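About Luster

Hello, and thanks for stopping by! I'm Živko Janevski and I run Luster, a small wash-and-iron service working out of one long room behind the old Nindum bakery. I wash, I press, I fold, I drive the van, and on a good week I even get the invoices out.

How it started

I was a hotel porter for nine years and spent most of that time hiding in the laundry room, where it was warm and the radio was on. The woman in charge there taught me to iron a shirt properly (collar first, then yoke, then cuffs) and I've been a bore about it ever since. When the hotel closed one July I bought two of its old machines for 87 pounds the pair and started taking in shirts from the neighbours. One of those machines is still going – please don't ask me about the other.

What we do

Mostly everyday washing for busy households, plus bed linen for a few guest houses and tablecloths for the Drasura restaurant up the hill. Last year that came to 1467 bags, and I still write each one into a paper book. There are five of us now, all part-time except me.

We don't do leather, wedding dresses or anything with feathers. I did feathers once. For those I'll happily send you to Živković on the market square, who have the proper kit and far more patience than I do.

How we treat your things

Every order is washed on its own, so your socks never meet a stranger's. We use unscented powder unless you ask for something else, and we'll ring you before trying anything risky on a stain. Buttons get sewn back on for free if we can find a match in the tin! 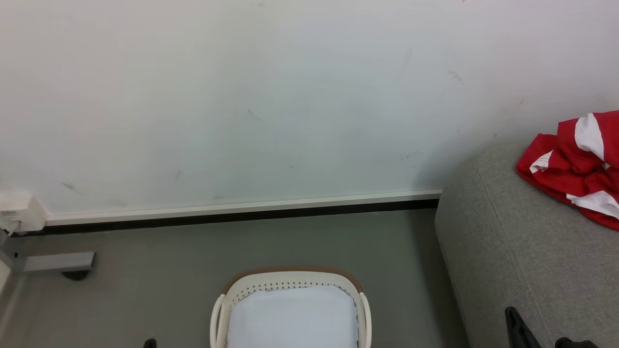
Come and say hello

Drop your bag in any morning, or ring before noon and I'll collect it the same day. The doorbell sticks a bit, so give it a good push.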